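Gokar Bedside and Desk Lamp, Teal

Item 572
Sold by Stilbridge Home Supply
Bulb not included

A small gooseneck lamp for a nightstand, a dorm desk or a sewing corner. The shade is teal outside and pale inside, the neck is black and bends, and the base is round with a rocker switch on the front. The cord plugs into a regular two-pin outlet or power strip.

What you get

One lamp, assembled. One instruction sheet. The bulb is sold separately so you can pick the brightness you want.

Changing the bulb

Turn the switch off and pull the plug first. Let the old bulb cool. Hold the rim of the shade with one hand and turn the bulb with the other. The neck will move if you don't hold the shade, and then you end up chasing it across the table. Stop turning when the bulb is snug.
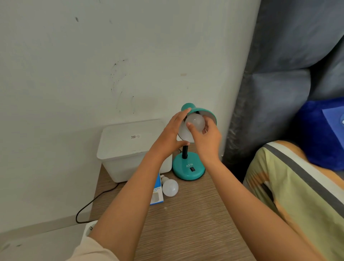
Which bulb to use

Use a frosted LED bulb with a standard screw base. Clear bulbs fit but they are hard on the eyes when the shade is tipped up for reading. Check the wattage on the bulb carton against the sticker inside the shade before you put it in. With no bulb fitted you can look straight up into the socket, so wipe out any dust with a dry cloth while you are there -- plug out, of course.
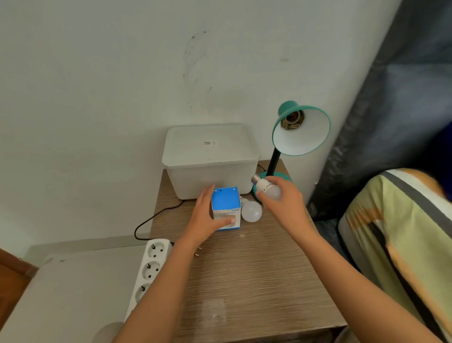
Customers ask how long a bulb lasts. It depends on the bulb. We stock the Makori frosted LED in warm white and cool white, and both fit under this shade. Order code 267 is the warm one. If the lamp flickers with a new bulb, unplug it and turn the bulb a little further in before you write to us.

Keeping spares

A lidded plastic box at the back of the nightstand works well for spare bulbs and other small things. Leave bulbs in their cartons if you have room. We sell the Brusberg box separately, in white, with a lid that lifts off completely. Measure your tabletop first -- the lamp base needs its own space beside it.

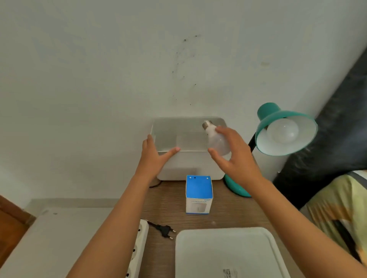 Setting the shade

Bend the neck a little at a time with a hand on the base. For reading in bed, tip the shade toward the page and keep it below eye level. For desk work, set it on the side opposite your writing hand.
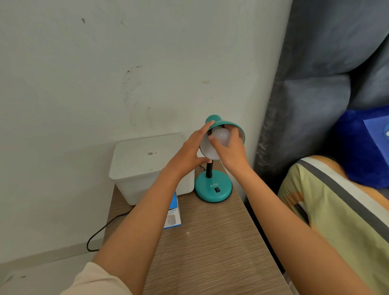
The cord should run behind or beside whatever else is on the table, clear of drawers. Don't pick the lamp up by the shade. Clean the shade with a damp cloth once it has cooled, and dry it before you plug it back in.

Returns and parts

Unused lamps can come back within 18 days. Replacement switches have been in stock again from January. For parts, write to Bernadette Nakamura at the Stilbridge service desk and give the item number.

Page updated 20 March 2022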